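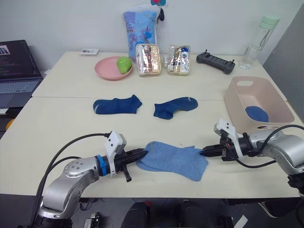

Socks on the sorting table, with the storage basket at the right.

Visit to the Skuretti household services center, July

The study group was received at Skuretti by Hertta Hyvönen, head of training, and spent the morning in the laundry and linen rooms. The center serves 38 households and three small care homes, and its trainees learn the full course of the work, from collection to delivery.

The tour began in the receiving room, where bags are weighed and labeled. Ms. Hyvönen explained that the center handles more than 400 bags in a normal month. Each household keeps its own number, and the number stays with the bag until it is returned.

Members then moved on to the sorting room. Small items are handled apart from sheets and towels, and socks take up a larger share of the working day than most visitors had expected. The house method is simple. Every sock is laid flat and pulled straight before it is matched, and pairs are compared at the heel and toe, where markings most often differ. Dark ankle socks cause the most trouble - two navy socks may look alike until a gray patch shows at the toe of one of them. Thick, fuzzy socks are easier to match but slower to flatten. Single socks are held for seven days and then offered back to the household.

Several members asked about the tables. The light-colored tops were chosen so that dark items would stand out, and tables are pushed together when a wider surface is needed. Plastic baskets with cutout handles are preferred to deep bins, which Ms. Hyvönen said tend to hide the last item at the bottom.

In the linen room, Pentti Pesonen presented the folding standard for towels and fitted sheets. Trainees practice with a cardboard template during their first weeks and put it aside later. Members were invited to try a fitted sheet themselves, with mixed results.

The visit closed with coffee and a discussion of delivery times. The group thanks Ms. Hyvönen and Mr. Pesonen for their hospitality. Copies of the folding sheet handed out in the linen room are available from the group's office.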